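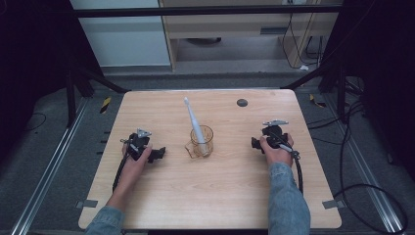 About Nikari

Nikari makes and sells tables for small rooms. We started with one desk built for a bedroom in Drurkolness, and we still work in that town, in a building that used to be a seed store. There are 6 of us.

The company is run by Lumturie Golob and Mirjana Mujić. Lumturie draws the tables and orders the wood. Mirjana handles finishing, deliveries and most of the phone calls. If you write to us with a question about a stain or a scratch, she will probably be the one to answer.

What we make

Our tables are wood with a light finish. Corners are slightly rounded on every model. The grain is left to show, and no two tops match exactly, so please don't expect yours to look the same as one you saw at a friend's house. If you are ordering two to stand side by side, tell us first and we will try to pick boards that sit well together.

Many customers ask for a cable hole. We drill it toward one side of the top unless you tell us otherwise. It can't be moved later. Left-handed customers often want it on the opposite side, and there is no extra charge.

The Stelmakh is our best-known table and fits a room where one surface has to do several jobs. People write letters on it, eat at it, and get ready for work at it. One customer in a one-room apartment keeps her toothbrush in a glass measuring cup on hers, next to the mail. The Orkuvov is the longer version, with the same top and a wider set of legs.

As of 5 July 2021 we had delivered 2,958 tables, and 1,601 of those were the Stelmakh.

Caring for your table

Wipe it with a damp cloth and dry it right away. Put something under glasses and cups if they are going to stand there overnight. Toothpaste leaves a pale mark when it dries, but it comes off with warm water and a soft cloth. Do not use scouring powder. Small scratches can be sanded along the grain and oiled again, and Mirjana will send you a small tin of oil if you ask.

Visiting and ordering

The workshop has a front room with both models set up. You are welcome to sit down at them and bring your own chair if you want to check the height. Please call before you come.

Orders are built in the sequence we receive them. The workshop closes for two weeks in August, and nothing ships during that time. Delivery inside the county is $119, and we carry the table to the room you want it in. For longer distances, ask us for a price.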